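Plundholm Round Waste Bucket

A plain plastic bucket for the side of the kitchen table. It takes tissues, empty milk cartons and snack boxes, and it has no lid to lift - just drop things in. Green rim, red inside.
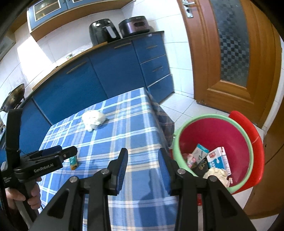 Does it need a special liner?
Any 18-liter bag will fit. Fold the top over the rim and tie it off when full.

Rinse with warm water and dish soap. Do not use for hot ash or cooking oil. Bucket weight is 800 grams. Sold singly or in pairs
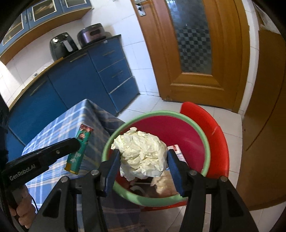
and shipped from our Jirville store every Tuesday. Trade orders of 500 or more are handled separately - write to Kusum Rajput at the Tyagi sales desk.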